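Print this page | E-mail this page

Kestmont Shared Work Table

The Kestmont is a large table for open offices, studios and workshops where several people need the same surface during the day. It is sold by Lyimo and built to order at the Prorncombe shop. The standard finish is white. Gray and pale oak can be ordered at the same price, but they take longer.

Top

The top is 30 mm thick with a sealed edge all the way around. It has a low-sheen coating that takes pencil, dry-erase marker and most water-based inks without staining, as long as they are wiped off the same day. Permanent marker will come off with rubbing alcohol. Do not use scouring pads or powder cleaners - they dull the coating and the dull patches can't be polished out.

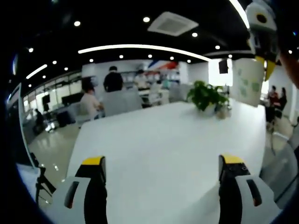
Tops longer than the standard size ship in two sections and are joined on site with steel plates underneath. The joint shows as a thin line. Customers who don't want a line should ask for the single-piece top and check their doorways and elevator first. We do not take back single-piece tops that won't fit through a door.

Frame and legs

The frame is powder-coated steel and is rated for an evenly spread load of 200 kg. Each foot has a leveling screw with 15 mm of travel. On older floors this is usually enough. Where it isn't, a set of taller feet can be ordered separately.

Casters are available, but not with the single-piece top. All casters lock.

Assembly

Two people can put the table together with the hex key supplied. Stand the frame upright and level it before the top goes on. Tighten the 17 frame bolts by hand first, then go around again with the key. Check them once more after a month of use.

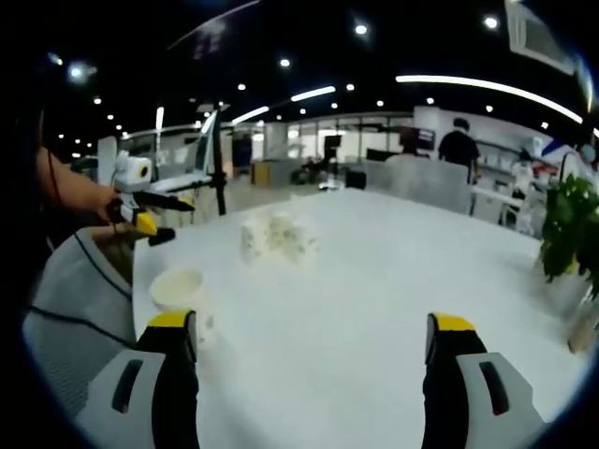
Photo: Percy Arango

Accessories

A cable tray, a clamp-on power strip and a felt desk screen all fit the standard frame. The cable tray mounts under either long side. The power strip should not be clamped across a joint.

Delivery and warranty

Standard white tables ship from the Vernton warehouse. Orders placed before the July price change will be honored at the old price. The frame is covered for ten years and the top for five. Scratches, burns and heat marks are not covered - use a mat under soldering irons and hot plates.

Page updated August 2025

Print this page | E-mail this page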